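Fendley Extends Fabric Care Plan to Upholstered Seating

KURIMTHORPE, 18th September – Fendley, the textile care and repair firm, today extended its home fabric plan to cover upholstered seating as well as clothing and knitwear. The plan is open to all households in the Kurimthorpe service area.

Under the earlier terms, members could send in garments only. The revised plan adds sofas, armchairs and padded headboards. Cleaning of seating is carried out in the home. Frame repairs, spring replacement and full re-covering are not included and will be quoted separately.

Members may book one seating visit and up to 12 garment repairs in each plan year. Garments are collected and returned by Okeke, which has handled transport for Fendley's repair shop under a separate contract. Unused visits do not carry over to the next year.

The extension follows a trial that closed in August. During the trial, Fendley completed 918 jobs, of which the largest group was stain treatment on seat cushions. Button replacement and seam repair made up most of the rest. Jobs were logged in Nivatau, the firm's booking and records system, which members can now use to check the status of an order.

Fabric is tested on a hidden area before any cleaning agent is applied. Pieces that fail the test are vacuumed and brushed only – no wet treatment is used. Knitwear is washed flat, dried flat and inspected for dropped stitches before return. Leather, silk velvet and items with fixed electrical parts remain outside the plan.

Existing members will be moved to the new terms at their next renewal date. The monthly price does not change before that date. New members have 10 days from sign-up to cancel at no charge, provided no visit has taken place.

Bookings open today through Nivatau or at the Fendley counter in Kurimthorpe. 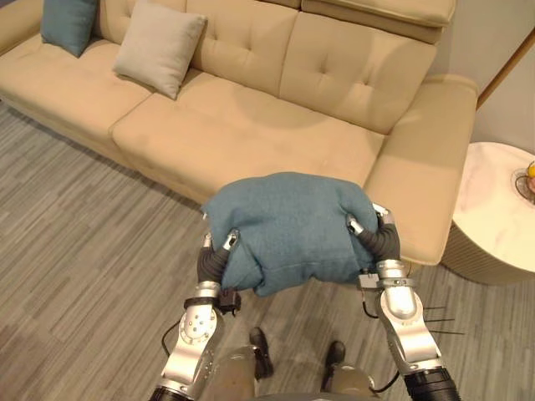
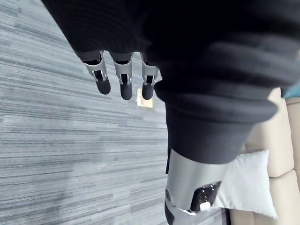

First image: beige sofa with button-tufted back cushions. Second image: black ribbed knit sleeve.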